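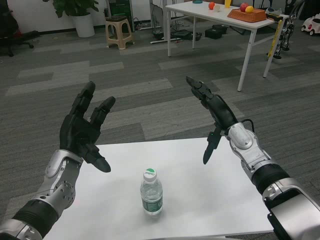
A bottle of water on the white table, with the fruit basket on the table behind.

Water and fruit for all at Ukley's Saturday room

Sat 24 November

Anyone who has spent a long morning at the Felora building in Ukley will know how dry the air gets in there once the heating has been on for an hour or two, and how far it is to the nearest tap if you happen to be on the upper floor. So it is a real pleasure to report that the big carpeted room at the top of the stairs now has its own water and fruit corner, open to everybody who uses the building at weekends, whether they come for the language circle, the mending morning or simply a warm place to sit with the paper.

The arrangement is a simple one, and all the nicer for it. Small bottles of water are put out on the white tables, fruit is kept in a woven basket near the back, and you help yourself. There is no sign-up sheet and nothing to pay. A saucer for coins was talked about at the autumn users' meeting, and quite warmly too, but in the end the feeling was that people who are thirsty should be able to have a drink without rummaging for change, and I must say I was glad to hear it.

Money for the first few months has come from the autumn fair, which raised £1,077 on the day, a splendid sum for a fair held in such dreadful wind (those of you who chased the tombola tickets across the car park will remember!). Part of that has already gone on the kitchen blind downstairs and the new doormat, and the rest has been set aside for the upstairs room. Karppinen, the greengrocer on the corner by the bus shelter, is letting us have fruit at the end of the week for a good deal less than it costs in the shop, and will go on doing so until the spring at least.

The fruit changes with whatever Karppinen has in. Apples seem to be the favourite so far, and small easy-peeling things go quickly with the younger visitors. There was a request for grapes, which we would love to say yes to, but they do get trodden into carpet tiles and it is a devil of a job getting them out again, so grapes will have to stay downstairs for now.

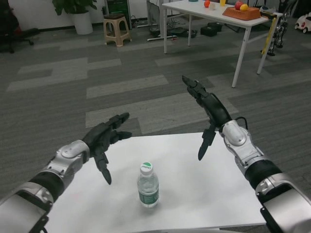 Ready for drinking: one of the small bottles, with its white cap and green and white label.

The small bottles were chosen after a fair bit of discussion. A large one is better value, and several people said so, but then you need cups, and the cups need washing, and somebody has to carry them down to the kitchen and up again. A small bottle can go in a coat pocket and be finished on the walk home. We do ask that you take your own empty away or drop it in the recycling box by the downstairs door, with the cap screwed back on. If you would sooner bring a bottle from home and fill it at the kitchen tap, please do, and there is now a hook by the sink for the long-handled brush, which used to wander off.

A word about the tables, as they are new to some of our regulars. They are plain white with a matte top and they show every ring and every splash, so a quick wipe before you go is much appreciated. Cloths are kept in the cupboard on the landing. Please don't use the green scourers on them, however tempting it may be with a stubborn mark. One of the older tables was rubbed quite bald that way and had to go to the shed.

The room holds up to 40 people seated, and the Zasora reading group, which has been squeezed into the back of the library since the summer, will be joining us upstairs from the first week of December. They are a sociable lot and have offered to bring biscuits on alternate weeks. Plain ones and oat ones, we are told, and something without nuts for those who need it.

Getting there is easy enough. The number 82 bus stops almost outside, and there are 6 parking spaces behind the building, though two of them are tight and best left to people with small cars and steady nerves. Doors open at half past nine and the kettle downstairs goes on shortly afterwards. The lift is working again after its long sulk in October, so the stairs needn't put anyone off.

If there is a fruit you would particularly like to see in the basket, leave a note in the box at the front desk, and we will pass it along to Karppinen with the next order.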